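Clernlow Forums > Learning from Demonstration > How many examples before you stop?

flustley_bench
We're at 682 episodes of the letter sorting task (foam letters onto plates, two arms) and I keep going back and forth on whether to call it done. I love this task, I really do, but my wrists have opinions! My plan was to stop at 700 or so and train over lunch.
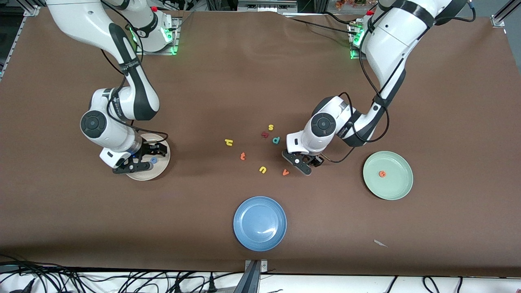
Last edited in June by flustley_bench

The letters get tossed out fresh each time, and I try to let both arms have a fair share of the work. Would you keep going, or train now?

Jimitz
Train now, friend. I'd have trained at 200 and looked at where it stumbles, then collected more of exactly that. You learn so much from a bad first policy (ours spent a whole afternoon hugging the plate rim, bless it).

krishnan_lab_mule
I'm going to disagree with Jimitz, kindly. Early policies talk you into patching one little failure after another, and you end up with a lopsided set. I'd move the plates around first. Are they always in those spots?

flustley_bench
Um. Mostly, yes. I nudge them a bit between batches, but the blue one tends to stay up front.

krishnan_lab_mule
Then I'd do the next batch with the plates swapped, before any training.

Jimitz
Fair on the plates, but I'd still train tonight and swap tomorrow. It's only 2 hours on our machine.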